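Parks & Outdoors > Picnic spots

kettle_path
Is the walled garden at Kettler Park worth the drive in March? It's 40 minutes for us. 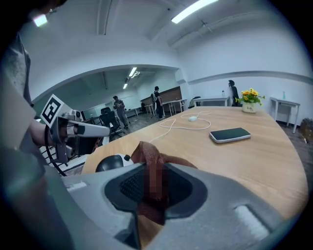
mossbank2
Kettler has the bigger lawns, but the benches stay damp until noon. We sit on something folded up, and a brown towel like the one in the photo does fine. Parking is $5.

Javitz_walker
I disagree. Go to Javitz Gardens. Kettler's beds are bare that early.

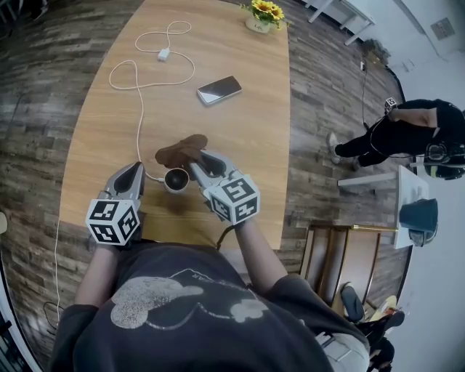
kettle_path
Are dogs allowed at Javitz?
Only on the outer loop, and on a leash.

Javitz_walker
The loop starts at the Zustano Street gate and passes the pond.

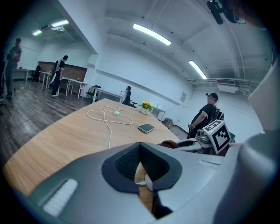
After the pond it climbs to the rose terrace, where the gravel is rough for strollers.

mossbank2
The terrace is closed half the time. Still Kettler for me.

Tags: city parks, gardens, day trips

Comments
asha756: The Asisham bus stops at both.
fernlot: Javitz gate shuts at 5.

Contact | Copyright Asisham Parks Forum | Back to top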